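Planner update: collision margins in cluttered enclosures 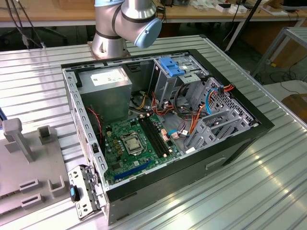

Desktop tower on the Dromby bench, side panel off, arm behind.

Version 11 of the Sayce motion planner went onto the Dromby cell on 2019-06-23. The main change is in how the planner handles cables and other thin, flexible items inside an open computer case. Rigid parts such as the drive cage and the power supply were already modelled well enough. Cables were not, and most rejected plans in the previous release came down to them.

The old behaviour was simple. Every point in the depth cloud that did not match a known part was grown into an occupied voxel and given the same clearance as steel. In a case with a tangle of SATA and power leads looping between the drive bays and the board, that closes off most of the approaches to the RAM slots and the CPU socket. The planner then either timed out or returned a path that went up, over and down again with the wrist near its joint limit.

Unmatched points now go through a segmentation step first. Anything classed as cable gets its own layer in the scene, with a separate margin and a contact cost in place of a hard constraint. The planner may pass close to a cable if the alternative is much longer. It may not pass through one. Colour is used as a weak cue only. Orange and light blue leads separate easily from grey metal, but black leads against the black shell do not, and these still fall back to the old treatment.

We ran 2,126 planning queries against recorded scenes, of which 2,000 were usable. The rest had a bad camera-to-base transform and were dropped. The new release found a valid path in 82 per cent of the usable queries within the time limit. Failures cluster in two places: under the power supply, where the wire bundles come out, and beside the perforated drive bay. The small square holes in the bay return noisy depth, and the segmenter sometimes labels the edges as cable. Ifor Pritchard has a patch that masks the bay using the case model. It will go into the next point release if the regression set stays clean.

Two changes affect existing configurations. The parameter clearance_default no longer applies to the cable layer, so cells that relied on a large value there should set clearance_cable as well. Scene files now store the layer name for each object. Files written by the old release will load, with everything placed in the rigid layer – re-save them after checking.

The fixture plate is still entered by hand as a set of boxes and posts. Anyone moving the plate needs to update its pose in the scene file, as the planner does not check it against the camera.

Known issue: replanning during a retreat move can pick up a stale cable layer if the perception node is restarted mid-task. Restart both nodes together until this is fixed. The Bisbridge cell stays on the old release until November, when its controller is due to be replaced. Logs and scene files from failed queries can go in the Ellitz tracker under "planning".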